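Sunday at the Oltwood food fair

The doors opened at ten and by quarter past there was already a queue for the coffee van, so I went straight inside and left the coffee for later. Oltwood holds its food fair in the old seed warehouse every May. Entry is 800 pence if you pay at the gate, which sounds odd until you see the sign, which says £8 and has been corrected by hand more than once.

There were 49 stalls on the printed plan. The ground floor was mostly cheese, honey and bread. Upstairs had dried and packaged food, which was the part I had come for, plus the talks.

The ground floor

Manole had the corner by the loading door, selling smoked plum preserves and a hard sheep's cheese. I bought a small piece of the cheese. It was saltier than last year's and better for it. Gutura were next along with flatbreads baked on a plate in front of you, and they ran out before one o'clock. If you go next year, eat early.

Parking was in the field behind the warehouse. It was muddy near the gate and fine further up.

Upstairs

The stairs are steep and there is one lift, round the back past the toilets. The upper floor was quieter and you could talk to people properly.

Brândușa Dobre gave the midday talk, on noodles and how they keep. She went through fresh, air-dried and fried types, and spent a good while on why the fried ones cook so quickly. Frying drives the water out and leaves small holes, and the hot water gets back in through them. She also said to watch the date on fried noodles more than on air-dried ones, as the oil goes stale before anything else does. I have some at home that I will be checking.

Afterwards there was a long discussion about packet soup, and whether half the flavouring sachet is enough. Most of the room thought it was. I use the whole thing.

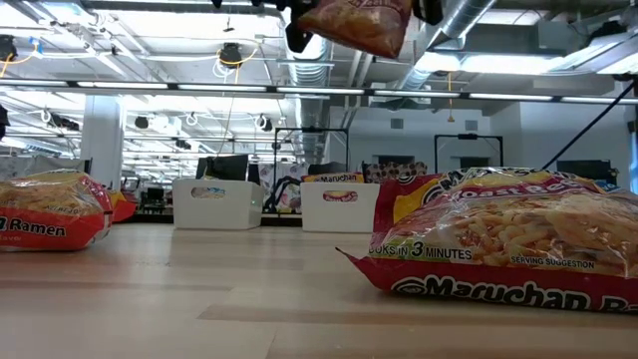

The tasting

The tasting started at half past two and cost £3 extra. There were 20 places and I got one of the last. Sebastian Lungu ran it and kept it moving. We had five broths in paper cups, all unlabelled, and wrote down which we thought were made from bones and which from powder. I got two right. The mushroom one from Mikier fooled nearly everybody at my end of the room, and I went down to their stall later and bought a jar for £4.50.

Getting home

The organisers had a board by the exit giving the visitor total for the Saturday, 1,660, and it felt like fewer on the day I went. The bus back leaves from the church, not the warehouse - I had to run for it. The last one is at 17:40.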